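Pacheco - a small word list of kitchen and household talk

Hello, and thanks for having a look. Pacheco is a list of 2,000 everyday words and phrases people use for things about the house, with a note of who says them and what they mean by them. I started it after a long argument with my sister over what to call the heel of a loaf (she says knobby, I say crust, and neither of us has budged). It grew from there, mostly on train journeys.

The name doesn't mean anything. It was the name on the notebook I had to hand when I needed to call the folder something, and by the time I thought of a better one there were links pointing at it.

What you get

There are two files. The big one is words.csv, one row per word, and the small one is places.csv, which turns my place codes into proper place names. I kept them apart because I kept misspelling the same village in new ways.

The columns in words.csv are:

word - as the person said it, spelt however they wanted it spelt
meaning - my plain English version
place - a code, look it up in places.csv
age_band - 1 to 5, youngest to oldest
sure - yes, no or hmm

That last column gets more questions than all the others put together. Yes means the person uses the word themselves. No means they've heard it from someone else and are only passing it on. Hmm means they started out certain and then talked themselves out of it while I was writing it down, which happens a lot with words for small cupboards. Please don't turn hmm into a blank when you load the file! A blank in that column means I forgot to ask.

How I collected it

Nearly all of it came from chatting. I'd ask someone to tell me how they lay a table, or do the washing-up, or put the shopping away, and I'd write down any word I wouldn't have used myself. Asking people straight out for dialect words doesn't work very well, at least not for me. They go a bit stiff and give you the ones off the tea towels.

Cups were the best way in. Mug, beaker, cup, tumbler - put one on a table and ask what it is, and you'll get a different answer depending on what's in it, who it belongs to and whether there are visitors. I have six rows for the same sort of cup from one family alone, and I've left them all in.

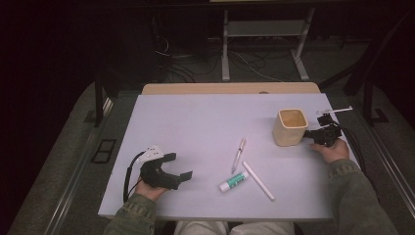
Using it

The files are plain UTF-8 with commas between the fields. Anything with a comma inside it is in double quotes. If your spreadsheet mangles the accents, use its import option and choose UTF-8 there (double-clicking the file is what usually does the damage).

There's also a little script called dedik.py that looks for near-doubles. It thinks "dishclout" and "dish clout" are the same word and I agree with it. It also thinks "press" for a cupboard and "press" for ironing are the same word, and there I don't, so read what it suggests before you say yes. It never changes words.csv itself. You get a new file next to it, and you can throw that away if you don't like it.

Known problems

Age band 1 is thin. I don't know many teenagers and the ones I do know would like to be left alone.

Place codes GIL and GIS both point to Gillasance. That was me being tired. Treat them as one place for now, I'll tidy them up in January.

Rows marked "radio" in the place column are words I heard on air and couldn't pin down. Leave them out if you're making a map.

There's far too much about bread. I know.

Spelling is all over the shop, and that's on purpose. If two people spell a word two ways, both are in. I did try a tidy spelling column in an early version and found I was just making things up, so it went.

Changes in this version (Sep 18, 2025)

Added the words for draining boards and everything that lives on them. Split "tea towel" from "glass cloth" after getting a very firm email. Took out a batch of rows from the old Arico list, where the meanings had slipped down a line and a colander had become a type of slipper. If you downloaded the earlier version, please swap it for this one.

Sharing and thanks

Use it for whatever you like, including things you sell, so long as you say where it came from. If you print any of it I'd love a copy.

Big thanks to Nele Lambrechts, who went through the whole meaning column and took out my jokes. She was right about most of them. Corrections and new words are very welcome - open an issue with the word, what it means and where you heard it, and I'll get to it when I next have a free evening.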